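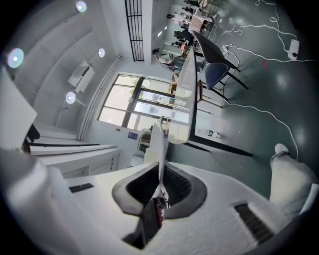
Ceiling lights and the big window, mid-August

dcoskun16
I love this room!! Round recessed lights, glass doors in dark frames, a bit of green outside. Would you box in the white pipes where the wall meets the ceiling?

vernov_dog
Leave them! They curve so nicely along the wall. I boxed mine in and lost 5 inches.

baysal795
Disagree, I'd cover them. Great light though, I'd read by that window all day.

dcoskun16
Ooh, torn now. Doğukan wants them painted dark to match the window frames.

vernov_dog
Dark pipes on a white ceiling? No way, keep them white!

baysal795
Okay, Doğukan's idea beats mine. Try one pipe first.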